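Traveling through a stricter state with a hunting rifle in the trunk, what do I need to know

Posted by Merle Quinlan in Transport & Travel

Moving to a new place in October, job with Pleltelgate. Driving, almost 500 miles, and I have to cross one state in the middle that is a lot stricter than where I live now or where I'm headed. I own 4 long guns. Three are bolt actions I've had forever, one is a semi-auto with a detachable magazine, nothing fancy.

Both ends are fine, I checked, all of it is legal to own in both. It's the middle part. I keep reading about some federal law that lets you pass thru as long as it's locked up, and then the next guy says it doesn't protect you from anything. Which is it. Also I was going to stop overnight halfway at my cousin's place in Millthorpe, does that change anything? And ammo, same case or separate?

Not looking for an argument about whether the laws are good. Just want to get there.

Also the truck is a pickup with a cap, no trunk, if that matters. Cap locks but there's a sliding window to the cab.

Wichai Siriwan

Lock it, keep it in the back, don't stop, don't talk about it. Been doing it for years and never had a problem.

Senad Georgiou

Ok writing this on lunch so bear with me. Not a lawyer. I did a move like this myself and spent way too long reading up first.

The federal thing you're thinking of is the safe passage part of the Firearm Owners Protection Act, people call it FOPA. Short version. If you can lawfully possess and carry the gun where you start AND where you end up, you can transport it through the places in between, even if they don't like it. Conditions: unloaded, and neither the gun or the ammo readily accessible from the passenger compartment. If the vehicle has no separate compartment from the driver's area then it has to be in a locked container, and the glove box and center console don't count, even locked.

So your truck. That slider to the cab is the problem, I would treat it like you have no trunk. Hard cases, real locks on each one, as far back toward the tailgate as you can get them. I used Curkis cases, ugly but the hasps are solid. Ammo in its own locked box, away from the guns. Federal law doesn't make you use a separate box, but some states want it and it costs you nothing.

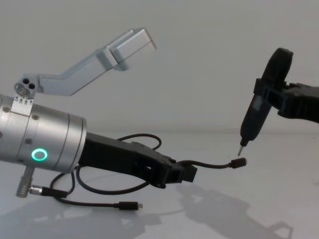 Does taking the magazine out of the rifle count as unloaded?

Only if the chamber is empty too, and even then a loaded magazine sitting in the same case can be counted as a loaded gun in some states. Empty all the mags before you leave home. Check the chamber, look and then finger, then case it and don't open the case again till you're there.

Now the overnight. This is where people get burned. The law talks about transporting, it doesn't spell out how long you can stop for. Gas, food, bathroom, most people think that's fine. Sleeping at your cousin's is a different thing, and courts have not been generous about it. There was a case where a man's flight got messed up, he had to take his bags to a hotel for the night, and he ended up arrested when he came back to the airport. The appeals court didn't side with him. If Millthorpe is inside the strict state I would not stay there with the guns. Push on and sleep once you're over the line, or see your cousin some other trip.

The semi-auto is the one I'd worry about. Some states ban certain features by name, or cap magazine size, and an officer on the roadside isn't going to sort out federal law for you at 11 at night. Safe passage can end up being something your lawyer brings up after you've already been arrested. And it says firearm and ammunition, it doesn't mention magazines by themselves, so ones over the limit are a gray area. I'd ship those ahead or sell them.

Print out the laws for both ends plus your lease or the job offer letter, something that shows you're really moving. Keep it up front with you, not in with the rifles.

If you get pulled over, be polite, answer what you legally have to. Some states require you to tell them about a gun and some dont, so look that up for every state on the route. You don't have to agree to a search.

Bujar Dumitrescu

Senad covered most of it. Only adding, you can skip the whole headache with the one rifle. Ship it dealer to dealer. Call a shop near the new place first and ask if they take incoming and what they charge. Mine went through Nikolovski and I paid under $200 all in, with insurance. You fill out the form at the other end, same as a purchase, wait for the check, done. Bolt guns I'd just drive.

Or look at the map again. I went around the state completely, it added 4 hours and I slept wherever I felt like it.

Also check the new state's rules for new residents. Being legal to own there isn't the whole story, a few places give you a set number of days to register or get a card after you move in.

Merle Quinlan

Thanks all. Millthorpe is in the strict state, yeah, by a few miles. Going to drive straight thru and ship the semi-auto. Calling shops tomorow.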